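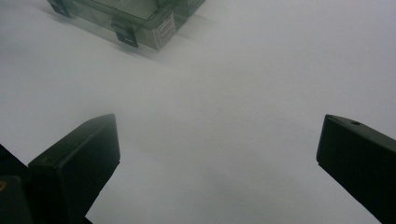 Last updated: August

Search this site Enter keywords Go

Kirnbridge Community Kitchen and Store Rooms
Monthly safety check, with comments

Checked by: Vandana Rastogi
Present for the first part: Helge Strömberg
Start: Tuesday, 8:30 in the morning

Marks used: OK = in order. C = in order, but see comment. R = repair or change needed. N = not checked this time.

1. ENTRANCE AND EXITS

1.1 Front door opens fully from inside without key: OK
1.2 Back door opens fully from inside without key: R
Comment: The door opens, but one must push with the shoulder. The wood has become larger in the damp weather. A child or an older person would have difficulty. Please plane the lower edge before the next cooking class.
1.3 Exit signs lit: OK
1.4 Corridor free for the full width: C
Comment: Two folding chairs were standing behind the back door. I moved them to the hall. They were in the same place last month also.

2. FIRE

2.1 Extinguisher by the stove, pressure in green area: OK
2.2 Extinguisher in corridor, pressure in green area: OK
2.3 Service label readable: C
Comment: On the corridor extinguisher the label is nearly gone from wiping. The number 1053 can still be read. I wrote it in the book also.
2.4 Fire blanket in its holder: OK
2.5 Smoke alarm test, all rooms: R
Comment: The alarm in the dry store gave only a weak sound. Helge changed the battery and the sound was the same. I ask for a new alarm, not another battery.

3. KITCHEN

3.1 Gas valve closes and opens by hand: OK
3.2 Hose to the stove without cracks: OK
3.3 Hood filter clean: R
Comment: Fat is collecting on the left side. Adom Fiadzo has the key for the filter frame and he was away this day. To be cleaned before the hood is used for frying.
3.4 Refrigerator temperature, degrees Celsius: 5
Comment: It is the upper limit that we allow. The door seal looks good. Maybe the shelves are too full for the air to move. I will read it again in the evening and write the number under this one.
Evening reading: 5. Please take out the drinks that belong to the choir, they can stay in the hall.
3.5 Knives in the locked drawer: OK
3.6 Floor dry and not slippery: C
Comment: Dry when I checked. The mat at the sink is curling at one corner and I have turned it so that the corner is against the wall.

4. DRY STORE AND STORAGE BOXES

4.1 Shelves fixed to wall: OK
4.2 Heavy goods on low shelves: R
Comment: The sacks of Dankwa flour are on the highest shelf again. Ayuba Adjei says that it is done because of mice. I understand this, but a sack that falls from there can break a person's neck. We should buy a bin with a tight cover and keep it on the floor.
4.3 Lids and latches on plastic boxes close properly: C
Comment: I tried every latch. They close, but two are stiff and one must press near the hinge. Do not use a spoon or knife for opening them.
4.4 Boxes with contents and date written: R
Comment: Rice and lentils are marked well. The spices are not marked with any date.
4.5 Cleaning products apart from food: OK

5. ELECTRICITY

5.1 Sockets without damage: OK
5.2 Cables not under mats or across walking area: OK
5.3 Test of safety switch: OK
5.4 Water boiler, inventory 637, cable and plug: R
Comment: The outer cover of the cable has come away from the plug and the inner wires are visible. I removed the boiler from use and put it in the office with a note. Kwabena Agyeman will ask Grekarstead for the price of a new cable.

6. FIRST AID

6.1 Kit on its place and easy to reach: OK
6.2 Burn gel in date: C
Comment: It goes out of date next month. Please order together with blue plasters, these are few now.
6.3 Emergency numbers on the wall: OK
6.4 Eye wash bottle: N
Comment: The cupboard was locked and the key did not hang on the hook.

ORDER OF REPAIR

First the smoke alarm and the flour sacks. Then the back door. The hood filter can wait until Adom is back, if the frying is left out. Invoices go to the Domska folder in the office as before.

Signed: V. Rastogi
Copy to: H. Strömberg, A. Adjei, K. Agyeman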